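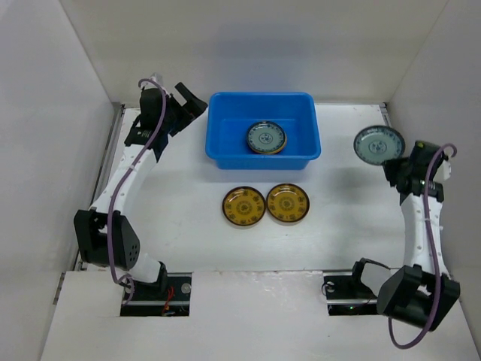
Stornenton Museum Service, Decorative Arts Section

Report of the Visit to the Paltbridge Tableware Fair, 14 Jul 2010

The section was represented at the Paltbridge fair by Nathalie Dekker and Kidus Demissie. The purpose of the visit was to meet dealers in printed and hand-painted tableware and to look for pieces suited to the winter display, which opens in December.

The fair occupied both floors of the old grain exchange. The organizers reported 231 registered stands, of which 49 dealt mainly in ceramics. Plates with patterned borders and a central medallion were well represented, in yellow and dark blue as well as the more usual blue on a pale ground. Prices for single plates were lower than at the spring fair. Complete dinner services remained beyond the section's budget.

Maarten Coppens of the Jansen saleroom gave a morning talk on transfer printing. He showed how the joins in a printed border can help to separate early work from later copies, and passed several broken pieces among the audience. His handout has been placed in the section library.

In the afternoon the delegates met Cor Verhoeven, who is preparing a catalog of the Wevier pottery and its pattern books. He has agreed to lend 19 sheets of border designs, subject to the usual insurance terms. Ms. Dekker will write to him regarding transport and framing.

Nine plates were bought for the handling collection. They have been entered in the register and may be seen by appointment.

The upper floor was crowded after lunch and the stairs were slow. Staff attending next year are advised to visit that floor first. Parking at the exchange is limited to exhibitors.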